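Ticket 500 — Breaker trips in break room
Opened by: Harvey Fortin, Bremel office
August 7, 2018

Circuit 11 trips when the kettle and microwave run together. Reset twice, same result.
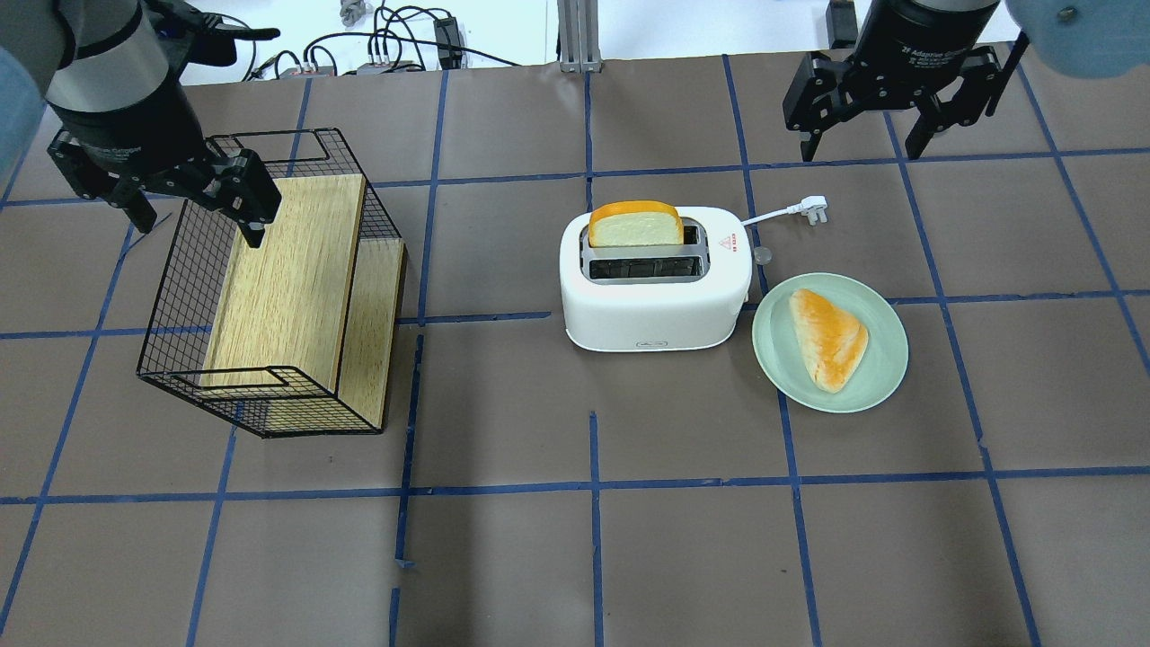 Wire basket with two wooden boards.

Unplugged everything on the circuit and added items back singly.
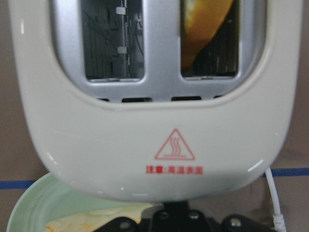 The Halvorsen breaker held with the microwave alone. A two-slot toaster like the cream one draws a lot too — keep it off this circuit.

1. Move kettle to the hall outlet.

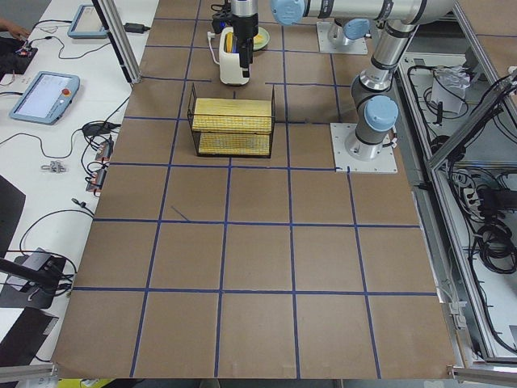
2. Watch for 48 hours, then close.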